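옷 개기

옷 개기는 세탁과 건조를 마친 의류를 일정한 모양으로 접어 부피를 줄이고 보관하기 쉽게 만드는 집안일이다. 단순해 보이지만 파고들수록 재미있는 분야로, 티셔츠 한 장만 해도 접는 순서와 기준선에 따라 완성된 모양이 놀랄 만큼 달라진다! 이 문서에서는 평평한 탁자 위에서 티셔츠류를 접는 방식을 주로 다룬다.

작업면

옷을 개는 자리는 넓고 평평할수록 좋다. 침대나 소파 위에서 접는 사람도 많지만, 푹신한 바닥에서는 접은 선이 쉽게 흐트러진다. 흰색이나 옅은 회색 상판은 색이 있는 천의 윤곽을 또렷하게 보여 주어 소매와 밑단을 맞추기가 한결 수월하다. 탁자 높이는 팔꿈치보다 조금 낮은 정도가 편하고, 상판 너비가 75cm만 되어도 성인용 티셔츠 대부분을 펼칠 수 있다.

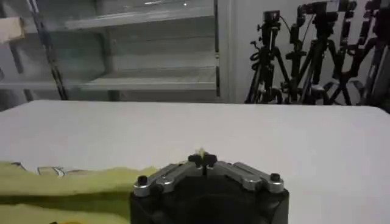 흰 탁자 한쪽에 펼쳐 놓은 황록색 천

펼치기

접기의 절반은 펼치기라고 해도 좋다. 천을 탁자에 올리고 가운데에서 바깥쪽으로 손바닥을 쓸어 주름을 민다. 얇은 면 편직물은 가장자리가 물결처럼 울기 쉬운데, 양 끝을 살짝 당겨 주면 금세 가라앉는다. 이 순간의 손맛을 좋아하는 사람이 꽤 많다.

주요 방식

세로 접기: 양옆을 안쪽으로 접어 긴 띠를 만든 뒤 밑단부터 올려 접는다. 가장 널리 쓰이며 어떤 서랍에도 잘 맞는다.

브로텐(Bråten)식: 밑단 쪽을 먼저 접어 가로선을 잡고, 그 위로 옆판을 비스듬히 덮는다. 겹이 도톰해져 선반에 쌓았을 때 모양이 오래간다. 비르넬홀름(Virnelholm)의 생활 공방에서 퍼진 방식으로, 공방의 소책자에는 변형 27가지가 그림과 함께 실려 있다. 한 장씩 따라 해 보면 정말 시간 가는 줄 모른다.

본덴(Bonden)식: 접은 옷을 다시 단단히 말아 세워 둔다. 여행 가방을 쌀 때 특히 빛을 발한다.

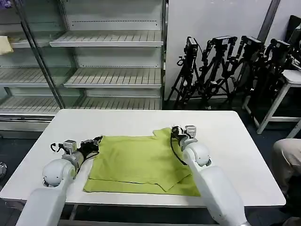

비르넬홀름, 2020년 7월 24일

직사각형에 가깝게 접힌 연두색 옷이다. 아래쪽에는 곧은 가로 주름이 지나고, 오른쪽 아래에서는 비스듬한 접힘이 겹쳐 여러 겹을 이룬다. 오른쪽 위에 살짝 솟은 천 자락은 소매 끝이나 어깨 솔기로 보인다. 이런 자락은 마지막에 안으로 밀어 넣거나 한 번 더 눌러 접으면 된다.

도구

판을 넘겨 접는 접이판이 대표적이다. 시스타르(Cistar) 접이판은 경첩이 달린 판을 차례로 젖히는 구조이며, 익숙해지면 한 장에 15초면 충분하다. 같은 크기로 맞춰 접은 티셔츠가 선반에 나란히 쌓이는 모습은 볼 때마다 기분이 좋다.

보관

니트처럼 늘어나기 쉬운 옷은 걸기보다 개어 두는 편이 낫다. 접은 선이 굳지 않도록 가끔 위치를 바꿔 다시 접어 준다.

같이 보기: 다림질, 옷장 정리, 빨래 건조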